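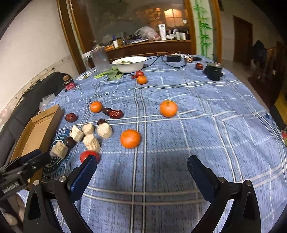 Last month I promised to write about strange corners of the web, and I want to begin with Dronditz. It is a site where people upload sounds of empty places: train stations at night, closed swimming pools, an elevator which goes up and down. You press one button and it plays a sound you did not choose. I listened to it for a whole evening beside a plaid tablecloth and some red tomatoes, and I forgot to eat dinner.

posted in June by Paulauskas

The second site is called Nekow. It shows you a map of a town, Bornside, which does not exist. There are 672 houses and behind each door there is a short letter. Some letters are funny, some are a little scary. I have opened up to 40 of them and still I don't understand who is writing to whom.
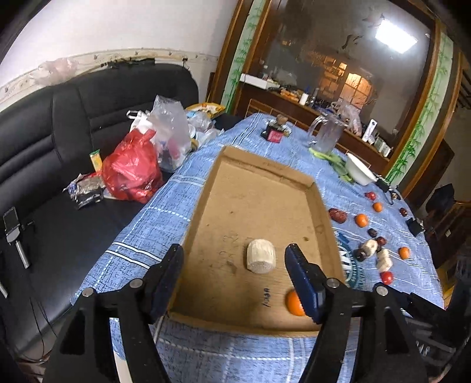 The letters have no dates, so you must guess the order by yourself. I tried to do it on paper - it was a mistake, I went to bed at 2 in the morning. If you try it, begin near the river. The houses there are easier.

We use cookies to remember your settings. Accept / Read more

Recent posts
Old web counters I still like
My first guestbook
A radio page with only one song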